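Strachan Track
Marker-based pose tracking software for handheld grippers

Strachan Track turns wide-angle video of handheld grippers into clean 6-DoF trajectories that can be used for policy training, replay or motion planning. It runs on a Linux workstation, either live or on recorded sessions, and needs no external tracking stations.

Overview
Each gripper carries a cube with a different marker on every face. The software finds the visible faces in the video, works out which cube they belong to, and solves for the position and rotation of the gripper. One face is enough for a pose. When two or three faces are in view, they are solved together and the result is steadier.

Left and right grippers are told apart by their marker sets, so arms can cross without the tracks being swapped. Marker sets are assigned in the setup file and can be changed between sessions.

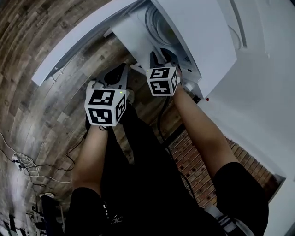 Two-handed work at the open door of a white appliance, with a marker cube on each gripper.

Working inside enclosures
Cabinets, drums and door openings are hard on marker tracking. Light drops off and faces get hidden by the arm or the door. Version 5 adds a gap filler that bridges short losses using the motion before and after. Bridged samples are flagged in the output, and you set the longest gap you will accept. Longer gaps split the recording into separate segments.

Lens model
Strongly curved fisheye views are handled directly. Images are not flattened first, so markers near the edge of the view keep their full detail. The calibration tool takes 21 board images and reports the error for each one.

What is included
Track: live and offline pose solver
Calibrate: lens and cube calibration
Review: timeline viewer with per-sample confidence
Export: CSV, HDF5 and ROS 2 bag output

Requirements
Ubuntu 22.04
32 GB memory
NVIDIA GPU for live use; offline solving also runs on CPU
Global shutter camera recommended

Known limits
Glare on glossy marker prints lowers the detection rate. Use matte prints. Cubes must be recalibrated if a face is replaced. Jaw opening is not measured from the cube and must be logged from the gripper itself. The live solver supports two cubes at a time.

Licensing
Licensed per workstation, with one year of updates. Offline solving can be run on any number of recordings. An evaluation license is limited to 251 recordings and has all export formats enabled.

Support
Setup and calibration questions: Iona Sutherland, Basdale office
Orders and site licenses: Torquil Carnegie

Page updated June 2023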